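Florkamham Makers Board > Robots and Automation > Good Practice
Thread: House rules for recording cloth folding with hand-held grippers

ositz_bench
Started 2023-08-10
OK so I've been putting together a one-page practice sheet for everybody recording folding demos at home with the hand-held grippers, and I'm really happy with how it's shaping up! The last batch was great fun to go through, but people had such different habits that half my evening went on sorting. Draft rules, please poke holes in them:

1. One garment per recording. Lay it out flat before you start.
2. Start with the finger pads open and the garment between them in view. Hold still for a slow count of five.
3. Wipe the pads every 12 recordings. Lint on the textured face changes the grip more than you'd think.
4. No recording over 60 seconds. If you fumble, keep going and finish the fold.
5. Leave the room as it is. No clearing up for the camera.
6. Check the cable before each take. It must never cross the cloth.

Rule 4 is the one I expect a fight over.

tinplate_moth
Fight accepted. Why keep the fumbles? If I drop a sleeve and grab it again, the policy learns to drop sleeves. I'd bin those on the spot.

ositz_bench
I used to do that too! Then we tried the Finus arm on a set with only clean takes, and the first time it lost a corner it just kept folding air. Recoveries are the good stuff. What I'd bin is a take where you stop, put the gripper down and fix the shirt with your bare hand.

tinplate_moth
Bare hand, agreed, that's a bin. I still say more than one fumble in a take and it goes. Call it a difference of taste.

gravelpit
Can we have a tag instead of a fight? "clean", "recovered", "failed". Whoever trains on it can pick. The Yu folder already has a notes column that everybody leaves blank.

ositz_bench
Oh I like that a lot - adding it as rule 7. Tag straight after the take, while you still remember it.

halfpenny_servo
Love this thread. Rule 5 needs a line about privacy though. Letters, screens, pill bottles, family photos. "Leave the room as it is" can't mean you upload your bank statement. I'd write: leave the furniture, bedding and clutter alone, but put away anything with a name or number on it, and turn screens off or face them away.

gravelpit
Strong yes. And get an OK from everyone who lives there, in writing, before the first recording. A nod over breakfast doesn't cover it.

tinplate_moth
I'd go further and say plain table, plain cloth, blank wall. Then there is no privacy problem and you can compare one person's takes with another's.

halfpenny_servo
But then you get a robot that folds beautifully on a plain table in front of a blank wall! People fold on beds. Beds are soft and wrinkly and the light comes from wherever the window happens to be. That's the whole fun of it.

tinplate_moth
Fine for training. For testing I want the plain table, same height, same lamp. You can't score two grippers against each other on two different mattresses.

ositz_bench
Then let's split it: homes for training, the Florkamham bench for scoring. I'll put that at the top of the sheet. Anyone against?

gravelpit
Not me. Two small things on clothes. Mix up your colors, my first 110 takes were nearly all gray T-shirts and it showed. And please don't skip sleeveless tops, they are harder than they look with no sleeves to tuck in first.

halfpenny_servo
Seconding sleeveless! Black on a brown sheet for me: 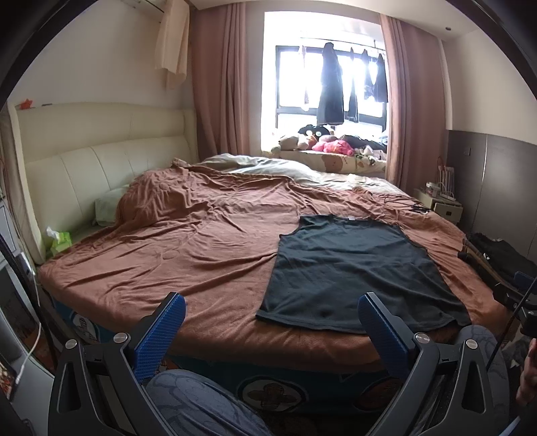

marrowfat
New here and reading the rules twice. Does the count of five at the start come out of the 60 seconds?

ositz_bench
The count is included, so you have 55 seconds left for the fold itself. Plenty for a T-shirt. If you're doing a fitted sheet, ask first and we'll sort out a longer limit.

marrowfat
Thanks! And what do you wipe the pads with?

gravelpit
Dry microfiber. I tried a damp cloth back in November and got one very sticky take before I noticed. If the lint won't shift, a soft toothbrush gets into the texture.

tinplate_moth
Add "check both pads" to rule 3. People do the one on their strong side and forget the other - I have done it myself.

halfpenny_servo
Can we also say sit or kneel however is comfortable, but don't change position halfway through a take? I ended up shuffling sideways once and the view swung all over the place.

ositz_bench
Both going in. Version two of the sheet so far: split between home and bench, tags, privacy line, written OK, both pads, stay put. Rule 4 stays as it was, with tinplate_moth's objection noted in brackets underneath.

tinplate_moth
In bold, please.

ositz_bench
Brackets! I'll upload the new sheet to the Ositz folder tonight. If you already have takes waiting, hold on to them and add the tags before you send them in.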